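Search this board
Go
Advanced search

Brirkville Residents' Forum > Housing and Premises > Floor cleaning in shared rooms

Posted by Mereana McAlister, 1/8/21

Members are asked for their views on the proposed change to the cleaning of the shared rooms at Distholm House. The present arrangement is a wet mop 4 times a week. The proposal is to reduce this to 2, with a dry sweep on the remaining days. The saving is put at roughly £2,000 a year. Comments should be received before the October meeting.

valdis_laur wrote:

I do not support the proposal as drafted. The ground floor rooms are used by people who sit and kneel on the floor, and a dry sweep does not remove what is carried in on shoes. Flistville made the same reduction and reversed it within seven months.

colombo_row wrote:

With respect to the previous contributor, the Flistville building opens directly on to the car park. Distholm House has a porch and two lengths of matting. The comparison is not a fair one.

valdis_laur wrote:

The matting has not been lifted or washed this year. I would ask that its condition be recorded before it is relied upon.

Mereana McAlister wrote:

The point about matting is noted and will be added to the papers. For ease of reference, the matters on which a view is sought are as follows.

1. Frequency. Whether two wet cleans are sufficient for rooms where the floor itself is in regular use for seated activities. 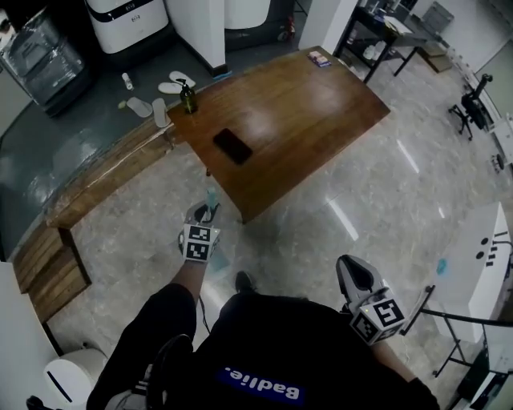

2. Products. Whether the present cleaning fluid should be kept. Two residents have reported that it leaves a film.

3. Footwear. Whether outdoor shoes should be left in the porch.

colombo_row wrote:

Yes to item 1, no view on item 2. I am opposed to item 3. There is no seating in the porch and older residents cannot be expected to manage their laces standing up.

valdis_laur wrote:

I agree on item 3 unless a bench is provided. My objection to item 1 stands.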